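Grimavent Tabletop Pair, long-term review
Score: 3 out of 5

We bought the Grimavent arms in February for our staff training house, where new hires at Norero learn to lay and clear tables before we let them near a paying guest. The brochure said the pair would "free your people for higher-value work." My people had questions about that, mainly whether the higher value would show up in their pay.

Setup took 90 minutes. Cutlery was the first job.

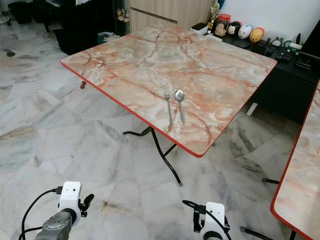 Fork and spoon, side by side on the folding table.

It handles flatware well enough. I used to straighten other people's forks all day, and I now do it less. What I do more of is watch. The job title hasn't changed, but the sore feet have become a sore neck.

Cups are slower.

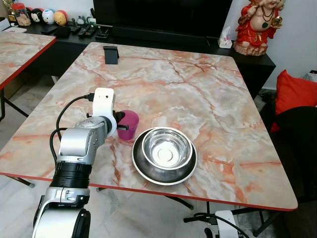 The Odukoya arm we tried before this one had a better grip and a worse manual, and the Dudgate was so loud we had to shout over it. Grimavent's software lets a server teach a routine without calling anyone, and our oldest hand picked that up faster than I did. She now gets the calls I used to get, including the ones at 6 a.m.

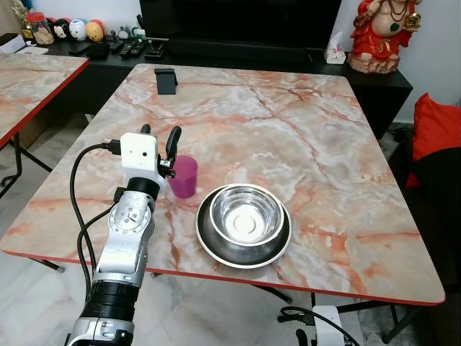
Management wanted 100 clean runs before cutting the late shift from 5 people. We talked them into keeping the 5 and dropping the overtime, a mixed blessing if you had plans for the overtime. Two curved fingers are fine for a plastic cup or a steel bowl, but I wouldn't hand them the good glasses. Minus one point for the cables, minus another for the brochure.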